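The trash bag problem: Abundio Gallegos on what two-armed machines can and can't do in a break room

December 2022

Abundio Gallegos spent the first part of his career specifying conveyors and the second part taking them out. He now runs task evaluation at Doolan, where his group scores two-armed robots on chores that appear on any cleaning contractor's worksheet. We spoke at the Skeltport site for a little under two hours, most of it on the subject of garbage bags.

"People ask me about dishes and laundry," Gallegos said. "Dishes are rigid. You can model a dish. A bag has no shape until you give it one, and it loses that shape when you let go."

The liner task is written up in one page. The machine has a small bucket, a supply of bags within reach and two parallel grippers. It must open a bag, get it into the bucket and fold the edge over the rim. Gallegos allows 200 seconds. A person on a cleaning crew, he said, would be embarrassed to take 33.

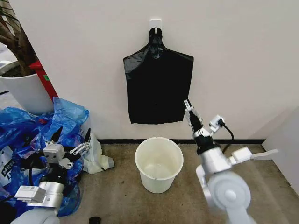
Liner task at Skeltport: a black bag on its wall hook, the bucket empty beneath it.

The hook is a concession. Early versions of the task had the bags in a flat stack, and separating one from the next used up nearly all the time allowed. "We decided that was a different test," he said. "We kept it, it has its own sheet, and the scores on it are bad."

Opening the mouth of the bag is the step he would fund first. Two layers of thin film cling together, and a gripper closing on the edge usually takes both. A person rubs the layers between finger and thumb and feels them slide. Most parallel grippers have nothing equivalent. Cameras help less than one would expect, in his view, as black film gives a depth sensor very little to work with.

Over one cycle of testing that ended in February, his group logged 3,696 attempts across all chores on the list. Wiping a flat table reached 84 percent. He would not give the figure for liners, other than to say it was lower and that he distrusts it. "The score depends on what you call finished. If the bag is in the bucket and one side has slumped, is that a pass? My scorers disagreed, so the number moved when the scorer changed."
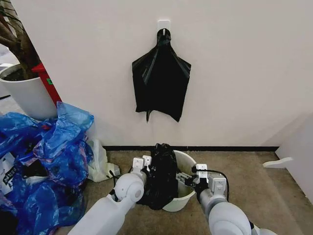

One gripper at the bucket rim, with the liner bunched inside and over the left side.

Tiburcio Orozco, who manages facilities for the Tavuvik office park and sat in on part of the conversation, took the stricter position. A slumped liner means the bucket itself has to be washed. "Then I'm sending a person anyway," he said. "I would sooner send the person first."

Gallegos did not argue the point. He considers two-arm coordination largely adequate now: one gripper can steady a container while the other works, and the arms seldom collide. Recovery is the weak part. When a bag slips, the machine tends to repeat the motion that failed, from a starting position that no longer applies.

Asked about Pliser, the scheduling software Doolan uses to queue chores, he was brief. It works. It was built for machines that finish what they start — his spend a good share of the day waiting on a reset.

On dates he was careful. Table wiping and moving bins between marked points could be sold today to a customer with patient staff. Liners he puts further out, and he declined to name a year.

Orozco has 84 small bins on his upper floors, all lined by hand every evening. He said he would look at the scores again when the one-page sheet includes tying the full bag and carrying it out. Gallegos said that sheet exists in draft, and that the knot is the part still blank.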